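重新把搬板子那个小工位弄了一遍,攒了一肚子话,开个串慢慢说。想到哪写到哪,中间可能会断,我得去看机器。

先交代一下背景。我们这个工位很小,一张木桌子,一块光学面包板,两个黑色的微孔板托架,一台白色机械臂装在深绿色的底座上,末端是平行夹爪。干的活也简单:从远端托架夹起孔板,放到近端托架,或者反过来。就这么点事,我折腾了快一个月,你敢信。

起因是二月搬实验室。搬之前跑得好好的,搬完开机,第一块板就歪着进了托架,一个角翘在外面。当时我还挺乐观,想着重新示教两个点就完事了,午饭前搞定。

午饭前没搞定。晚饭前也没有。

重新示教以后,前几次都漂亮得很,我还录了视频发群里炫耀!结果下午又开始偏,偏的方向还跟早上不一样。这时候就该停手了,可我又示教了一遍(别学我)。

后来Kosmas Mavromatis过来看了一眼,他没碰示教器,先伸手去推底座。推了一下,动了。很小的一点点,但手上能感觉到。我站在旁边脸都热了,因为底座的螺丝是我拧的。

所以第一条经验,写给以后的我:点位飘了先查机械,再查程序。底座、法兰、夹爪连接板、面包板,从下往上一个一个用手推过去,再用扳手过一遍。示教器放远一点,不然手痒。

说一下底座。我们的底座是固定在桌面上的,桌面是实木,木头这个东西你拧紧了它会被压下去一点,过一阵子螺丝就没那么紧了。我现在的做法是垫大垫片,拧完放一晚上,第二天再补一遍,补完用油漆笔在螺丝和垫片上划一道线。线错开了就是松了,隔着两步都能看见。

有人会问为啥不换铝型材架子。预算!等Cadavden那边的报价等到现在,货期比我的耐心长。木桌子先用着,够平,也够重。

再说面包板。面包板上全是孔,看起来想放哪就放哪,非常自由,自由到有一天你把托架往旁边挪了一格,自己忘了,然后机械臂没忘。我现在每个托架的四个角对应哪个孔都记在本子上,行列都写,从靠近墙那一头开始数。本子就挂在桌子边上,电子表格也有一份,但是出事的时候大家都翻本子。

面包板本身也要固定!之前是直接搁在桌上的,靠自重,我以为够了。夹爪下去的时候偶尔蹭到托架,一下两下看不出来,一个星期下来整块板就转了一点点。现在板子底下加了压块,桌面上沿着板边贴了胶带当参考线。胶带边缘和板边之间露出缝,就说明挪过了。

(去吃饭了,回来接着写)

回来了。食堂今天的茄子很好。

继续,讲托架。近端那个托架是斜的,相对面包板的边转了一个小角度。每个来参观的人都要指着它说“哎这个歪了”。对,歪的,我知道,我也看见了。位置先这么定下来,程序里给它单独建了坐标系,所以歪不歪对机械臂来说没区别,对我的强迫症有区别。

重点来了,单独的坐标系。最早的程序偷懒,两个托架共用一个坐标系,近端的点是从远端的点平移过去的。托架方向一样的时候这招能用,有一个转了角度就完蛋,平移过去的姿态跟托架的边对不上,放下去必然有一个角先碰。我们第一块歪板,有一半的锅在这儿(另一半在底座,也就是在我)。

现在的做法:每个托架三个点建坐标系。原点取托架一角,X方向沿长边,第三个点沿短边定平面。三个点尽量拉开,别图省事挤在一个角上,那样角度误差大得离谱。碰点用的尖头工具收在小盒子里,谁用完不放回去谁请奶茶,这条规矩执行得比安全培训还好。

坐标系建好之后,抓取点、放置点、上方的接近点,全都写在托架自己的坐标系里。以后托架再挪,重新碰三个点就行,下面的点一个都不用动。当初要是一开始就这么弄,我能省下一大把头发。

然后是接近路径。孔板进托架一定要竖直下去,最后一小段走直线,速度压到很低。我现在最后这段的距离是40毫米,再往上就可以放开跑了。之前设得短,臂在上面还带着一点横向的速度就开始下,夹着板子往托架框上蹭,那个声音,听过一次就忘不了。

远端托架还有个麻烦,夹爪是从旁边下去贴着托架的,留给手指的地方不多。手指张开得太大会碰托架,张得太小又怕刮板子边。我的顺序是:在接近点先张到中间开度,竖直下到抓取高度,停一下,再合。停的那一下是给我自己看的,调试完也没删,看着安心。

夹爪的手指垫要单独发一条。垫片是软的,会磨,会沾粉,还会变硬。别等夹不住再换,我每次换垫片都在本子上记一笔,现在的习惯是跑满700个循环就拆下来看一眼。看什么呢:边上有没有翻起来,表面是不是发亮,两边磨得一不一样。两边不一样的话别急着换新的,先查夹爪中心对不对,换了新的也照样磨偏。

擦垫片用无尘布蘸异丙醇,拧干,擦完晾着再装。不要用湿哒哒的布直接怼上去!说的就是上个月的某位同学(你知道你是谁)。

夹持力。这个我跟Kosmas争了一下午。我觉得大点保险,他说孔板是塑料的,夹大了会往里弯,一弯,板底就不平,放下去一松手它会弹。我不信,我们就拿一块废板试。然后我信了。现在的力比我原来设的小了一截,搬空板和搬满板用两套参数,程序一开始就让操作的人选,不选不给跑。

顺带说一句,满板不要跑快。液体会晃,孔又小又密,晃出来就是串孔,整块板的数据都不能要。加速度比速度更要紧,我把横移那段的加速度砍得很狠,节拍慢了一些,没人抱怨,反正后面的读板机更慢。

再来说线和气管。我们的走线是沿着臂身绑下去的,绑带别勒死,关节那里要留出余量。留多少?手动把每个关节转到你程序会用到的两头,看哪根先绷紧。我上次只转了一头,第二天就把接近开关的线扯松了,报警代码查了半天,查到最后是插头虚接,蹲在地上笑了一会儿。

控制柜这边是Khan接的,标签打得特别漂亮,每根线两头都有号。我自己接的那几根没有号,所以每次出问题大家都先怀疑我那几根。大部分时候他们怀疑得对。

下面是调度软件。我们用的是Dandano,它负责给机械臂发任务、记每块板去了哪。装的时候有个坑:托架状态默认是空的,重启以后它就以为两个托架上都没有板。你要是重启前没清台,它会开开心心让机械臂夹着一块板往已经有板的托架上放。

我差一点就亲眼看见这一幕,手在急停上拍下去的时候,板子跟板子之间剩的缝我都不想回忆。

补救办法也土:重启以后强制进一个确认画面,远端有没有板,近端有没有板,人过去看,点了才能继续。后面打算在托架底下加传感器,Festov的小型光电我们手里有几个,就是安装支架还没画。画支架这件事已经在我的待办里躺了很久了,它躺得很舒服。

说到急停,每次改完布置我都重新试一遍。按下去,臂停,夹爪保持不松。夹爪保持这一条一定要试!有的夹爪断了信号会松开,板子直接掉下来。我们是配成保持的,但是换过一次控制模块以后它悄悄变回了默认,还好我有试的习惯。

地上的黄线也算布置的一部分。臂伸出去的时候人站在线外,线贴歪了、翘边了就重贴。别拿拖把去顶那个翘起来的角,越顶越翘。

中场答几个评论里的问题,合在一起回:

问为什么不用视觉定位的。位置是固定的,托架是固定的,机械的东西弄扎实了用不着相机。加了相机还要管光、管标定、管镜头脏了谁擦。以后板子来的位置不固定了再说。

问示教用拖动还是按键的。大位置用拖动,最后那一点点全部按键走,步长调到最小。拖动的手感再好,我的手也没那么稳。

问臂是什么牌子的。不说啦,说了评论区就要打架。

问多久重新校一次的。我不按日子来,按事情来:撞过、搬过、换过夹爪、拧过底座螺丝,四样里占一样就校。没事的时候每周一早上跑一遍检查程序,就是走到两个托架上方的检查点停住,人拿塞尺和眼睛看。塞尺没有的话,一张名片也能凑合看个大概。

好,接着讲仿真。搬完家以后我做的最对的一件事,就是先把工位在仿真里搭了一遍,再去动真机。桌子、面包板、两个托架、臂和绿底座都摆进去,近端托架的那个小角度也照着转了。连木纹都有,纹路有点夸张,像沙滩,跟我们真桌子的木纹完全两个脾气,但我很喜欢。

仿真帮我查出来两件事。一件是从远端抬起来往近端走的时候,原来的路径会让肘部绕一个大圈,难看不说,还占地方。改了中间点以后顺多了。另一件是夹爪的朝向,原来的朝向在近端托架上要让腕关节转到快到头,一到头控制器就报错,真机上我一直以为是偶发故障,每次复位了事……羞愧。

不过仿真也有骗人的地方。里面的桌子不会被压陷,螺丝不会松,垫片不会磨,夹住了就是夹住了。我在里面连着跑了510次搬运,一次没掉,兴冲冲上真机,第13次就歪了。那次的原因是垫片上沾了粉。所以仿真管路径、管够不够得着、管会不会撞,夹得牢不牢还是要拿真板子去试。

还有一个小习惯:仿真里的托架位置和本子上的孔位要对得上。改了一边就马上改另一边,别等下班。我有一回先改了真机,想着第二天再改文件,第二天请假了,第三天同事拿着旧文件下了新路径。那个托架上现在还有一道印子,我们管它叫纪念章。

把新路径往真机上搬的时候,我的步骤是这样的:先空爪、低速,抬高一截跑一遍;再空爪、正常高度、低速;然后夹空板;最后才是装了水的板。水里滴一点色素,洒没洒一眼就知道。每一步手都放在急停上,不看手机。

水那一步别省。空板轻,怎么放都乖,加了水以后重心往一边跑,夹的位置要是不在中间,抬起来就能看见板子低头。我就是在这一步发现抓取点偏了的,往中间挪一挪,好了。

最后一步是让别人来跑。我自己跑的时候会不自觉地伺候机器,哪里要等一下、哪里要扶一把,手比脑子快。换一个没调过它的人,照着本子从开机跑到清台,卡住的地方就是本子没写清楚的地方。Khan跑了一遍,在我本子上画了一堆问号,我都老老实实补了。

本子现在的目录给大家抄一下:开机检查,托架孔位,坐标系碰点,两套夹持参数,换垫片记录,重启后的确认,撞了以后怎么办。最后那一章最长,原因大家懂的。

撞了以后怎么办,简单讲:拍急停,先别复位,看清楚臂和板子是怎么别着的。手动往反方向慢慢退,能竖着抬就竖着抬,横着拽会把托架一起带跑。退开以后从底座开始一路推上去,跟开头说的一样,然后碰三个点,跟旧数据比。差得不多就更新,差得多就去找是谁松了。

下面放的是远端托架这一步,夹爪到板子右边的位置。我盯这个姿势盯得最久,做梦都是它。

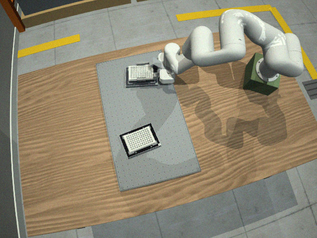 本串最后编辑于 2026-08-13

补一条:有人私信问手指离托架那么近怕不怕。怕。所以我在这个点上单独设了低速,进出都走竖直线,横着出去的路径一条都没留。想改这个点的同学请先在仿真里跑,再来找我要本子。尖头工具用完记得放回盒子,我喝少糖的。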